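The Odds and Ends Bin, or Where the Tape Measure Went

If you have been to Akeck at all this June, you will have noticed that the long shelf by the sink is nearly clear, and I can't tell you how happy that makes me. It has been a catch-all for as long as I've had a key to the place, and every time one of us went looking for something to measure with, we ended up moving 62 other things first (I did count, one rainy evening, with a pot of tea beside me).

So now we have the bin. Anything small that has wandered off from its proper home goes in there until somebody claims it, and the rule is the same for a good tool as it is for a bit of picnic ware. The yellow and black tape measure is in it, for those of you who have been asking, and so are a blue toy brick, a white plastic fork and a clear plastic cup – a fairly typical haul for us, I'd say.

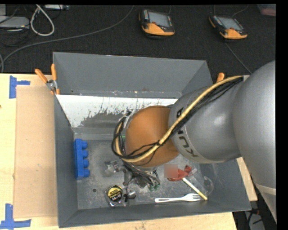 Ghizlane Kamel wrote back to say that she would keep the forks and cups out of it altogether and give them a drawer of their own, as they only end up underneath the tools and then go in the trash anyway. She'd also like the toy bricks sent straight back to the play corner, where there is a tub for them already.

I think she has a point about the drawer, and Nesma Cherkaoui has offered us a spare one from her old desk, so we may well try it. In the meantime, please do have a look through before you buy a replacement for anything! Whatever is still unclaimed after 5 weeks will go on the giveaway table by the front door, and you're welcome to help yourselves from there any time after nine in the morning.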